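Restaurants should go back to plain plates. I ate out 18 times between February and last week, and on five of those visits my dinner came on something other than a plate. At Rovlow it was a roof slate. At Arura the fries arrived in a small bucket, and I had nowhere to cut the fish.

A plate has a rim, so the sauce stays put. It stacks, it washes clean and it costs little to replace. A cook I know paid $44 each for serving boards that warped within a season.
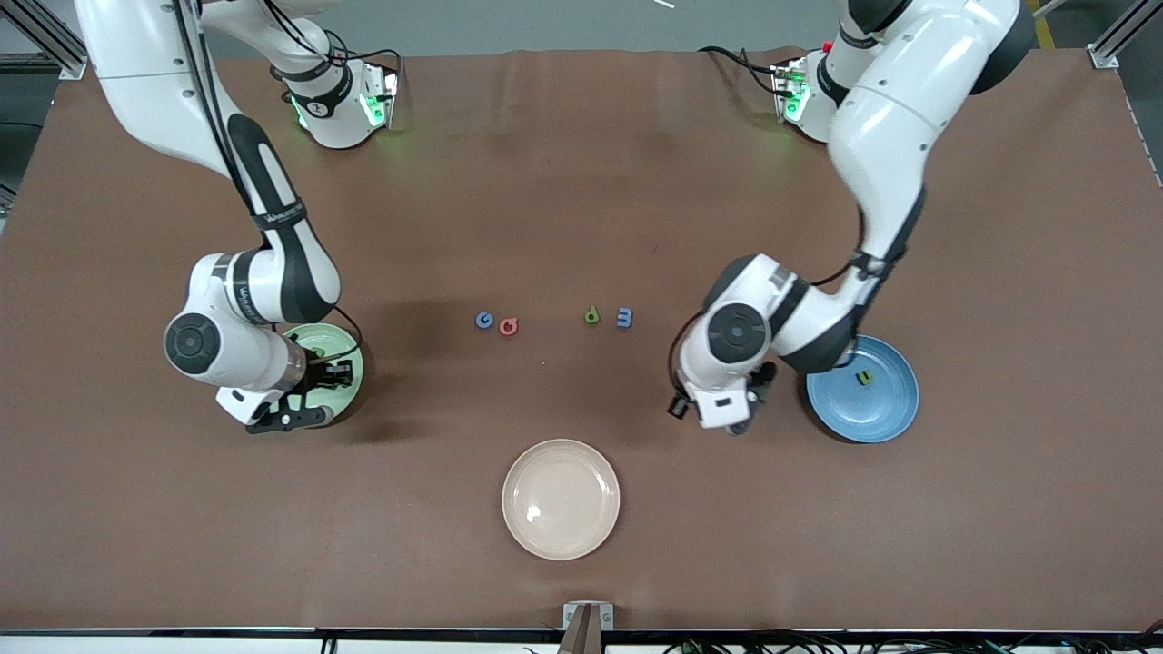
*Plates on a brown tabletop, one of them light green.*

Owners say diners want something to photograph. Some do. Most of us want to eat without chasing peas across a flat surface, and we will pay for a good meal on ordinary dishes. Sundqvist, on my own street, has used the same heavy china for years and is full most nights. I would like the others to try it for a month and ask their customers.

Zoia Stetsiuk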